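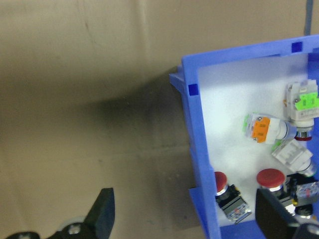

3. Setting up the Lorkell dehydrator before the first batch

The box says the Lorkell is ready to use in minutes. Don't believe it. The trays come with a film on them that smells like a new shower curtain, and the dial has its own ideas about temperature. Before you plug anything in, take out the five trays, the lid and the mesh sheets and put the small parts somewhere with sides. A blue plastic bin like the one shown is plenty. The "parts organizer" Pretmont sells to go with the machine does nothing a bin doesn't.

1. Wash the trays and mesh sheets in warm soapy water. The leaflet calls the trays dishwasher safe. Mine bowed on the top rack, so I wash them by hand.
2. Wipe the base with a damp cloth. Never put it under the faucet.
3. Let everything dry, then stack the trays with the notches facing the same way.

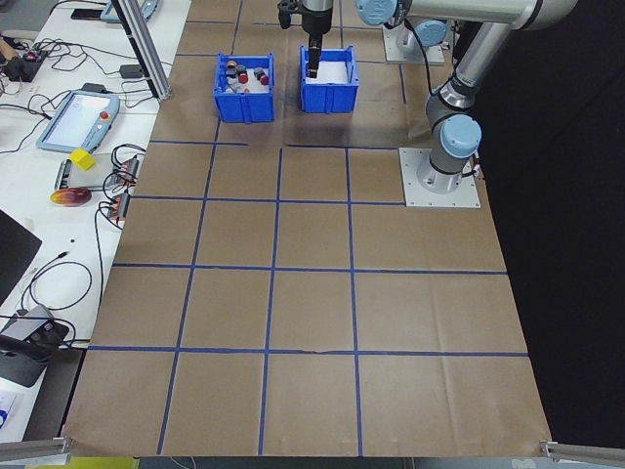 4. Run the machine empty for two hours with a window open. The leaflet says 20 minutes, and after 20 minutes mine still smelled.
5. Set the dial to medium and put an oven thermometer on the middle tray. Medium is supposed to be 135 degrees. I got 142. Write down whatever you get and go by that.

CAUTION: Do not use the dial markings for meat. If your own thermometer won't hold a steady reading at the temperature your jerky recipe calls for, stick to fruit and herbs.

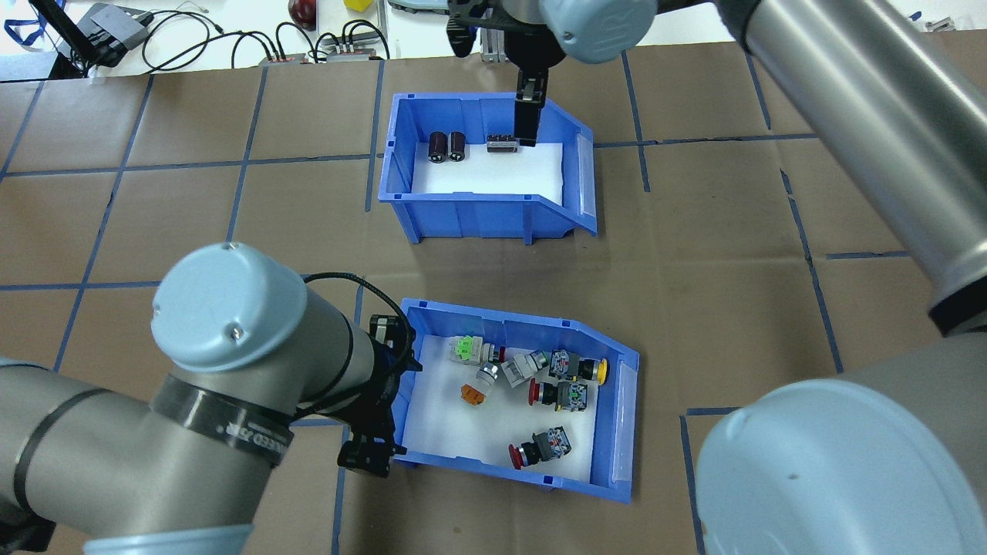
6. Slice one apple as evenly as you can and spread it over three trays: top, middle and bottom. Leave gaps between the slices.
7. Check after five hours. The "even airflow" claim is where I have the most doubts. My bottom tray was leathery while the top was still damp, so now I swap them halfway through.

NOTE: The timer turns off the heat but not the fan. Brunner's older model did the same, and the Vudari might too, for all the talk of smart controls. Turn the switch off yourself.
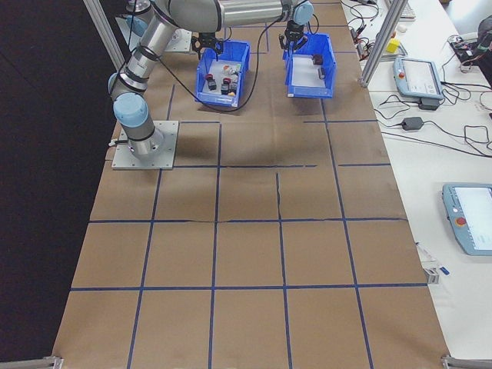 Fig. 4. Arm on its base plate, with the two blue bins.

8. Cool the slices completely before you put them in jars. If the glass fogs up the next day, they go back in for another hour, whatever the drying chart says.

For tomatoes, see section 4. I don't trust the chart there either.

Text by Biljana Vlachou | Updated September 15, 2023 | Contact | Back to top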